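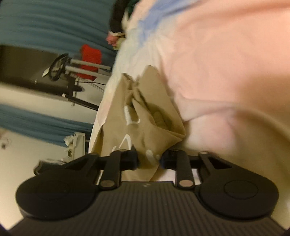 Clokero has spent the winter rewriting the way it looks after its hand-held grippers, and the new care routine is now open to every workshop and home team that uses them. The company, based in Stukatley, makes the tool for people who teach machines to handle ordinary belongings, and ordinary belongings are harder on a gripper than you might suppose. A crumpled brown paper bag on a bed, say, creased and wrinkled and with soft bedding all round it, asks a good deal of two slim finger links. If one of them is a little stiff on its pins, the jaws close unevenly and the bag simply slides off to one side.

"We used to tell people to send the tool back to us when it felt wrong," said Tihomir Zupan, who leads the service bench. "That was kind of us, I suppose, but it meant a week in the post for a job that takes a few minutes with a cloth and a small screwdriver. We would much sooner show you how to do it at your own table, and have a cup of tea while you're at it!"

The routine, which goes by the name of Bistura, comes in two parts. The short check is done every 300 grasps: open and close the jaws slowly, feel for any catch in the links, and wipe down the finger pads and the grooves of the base plate. Fluff gathers in those grooves far more quickly when the work is among blankets and clothes.

The longer service falls at 3,000 grasps. The finger pads come off and are replaced as a pair, the pivot pins are cleaned and given the lightest touch of dry lubricant, and the jaws are set square again using the Policarpio gauge, a little block that sits between the pads while the screws are tightened.

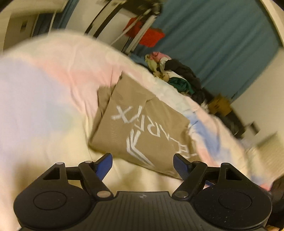 Once the gauge is out, Clokero asks that the jaws be opened fully and closed 4 times before the tool goes back to work. Anything that still catches should be loosened and set again — please don't be tempted to force it. The whole service takes about 20 minutes, and rather less once you have done a couple.

The printed guide and the gauge can be ordered from the Stukatley service bench, where Tihomir and his colleagues are always glad to hear how people are getting on.

Feb 5, 2025

1,704 views | 4 shares

Recent news
Bistura guide: large-print copy now ready
Choosing a dry lubricant for small pivots
Stukatley service bench: February opening hours

Comments

marnie_t
Did the short check last night and got a surprising amount of fluff out of the base plate. Does the gauge fit the older jaws as well?

Clokero Service
Hello Marnie, yes it does, but take the old pads off first.

P. Oldroyd
Very clear, thank you. A drawing of the pin order would be handy in the next printing.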